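I keep seeing the same advice go around: your cooking tools are poisoning you, throw them all out, buy this $176 set instead. I've spent too many evenings reading up on it, so here's a thread.

First, a simple test. When a post says a thing is dangerous, scroll to the end and see if there's a discount code. I did this with 22 posts in March. I stopped being surprised pretty early on.

The set getting pushed hardest right now is from Fusier. The pitch is that their handles are "naturally antibacterial." I wrote and asked what that was based on. I got back a link to their own product page, which says the handles are naturally antibacterial.

Wrote again. Asked who did the testing, on what, compared to what. The answer was a coupon.

To be fair to them, there is real research on wood and bacteria in kitchens. Most of it is on cutting boards. Some of it is kinder to wood than you'd expect. A cutting board with raw chicken on it is a long way from the part of a spatula you hold in your hand. 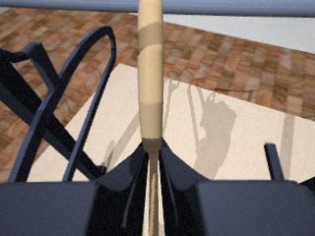
Plain handle, narrow shaft. No lettering anywhere on it.

And that's my issue with the word "handle" in all of this. The end you hold isn't sitting in the soup. If you wash your hands and wash the tool, I'd like somebody to tell me what problem is left for the fancy handle to solve.

Abena Annan replied to an earlier post of mine saying her old stuff has lasted her whole marriage and the Drovis set she got as a gift had a loose handle inside 4 months. One person's kitchen, so don't build a theory on it. But I notice the ads never mention loose handles.

Next claim: "a heavier tool means better quality." Does it? Heavy can mean solid. It can also mean somebody put a weight in it. I asked Samuele Ferraro, who cooked in restaurants for years, and he said he picks the light one every time because his wrist hurts by the end of a shift.

Next: "lifetime guarantee." Read it. The one I read covers "defects in workmanship" but leaves out wear, heat, moisture and dishwashers – so, kitchens.

You also pay to mail it back. I priced that from my zip code and it came out close enough to the cost of a new spatula that I quit filling in the form.

Someone is going to ask about scratched nonstick and melted plastic edges. Fine, if the business end is flaking or melting, replace it. I'm not telling anyone to eat their spatula. Replacing 2 worn-out tools is a different purchase from replacing a whole drawer.

What I'd want before I believed any of these companies: the name of the lab, the full report, and a comparison with an ordinary tool washed in hot soapy water. If you have one of those, send it and I'll post it in full, including if it makes me look dumb.

Etornam Quartey asked what I use. Whatever was in the drawer when I moved in, plus a ladle from a yard sale. Replies are open, but please, no more coupons.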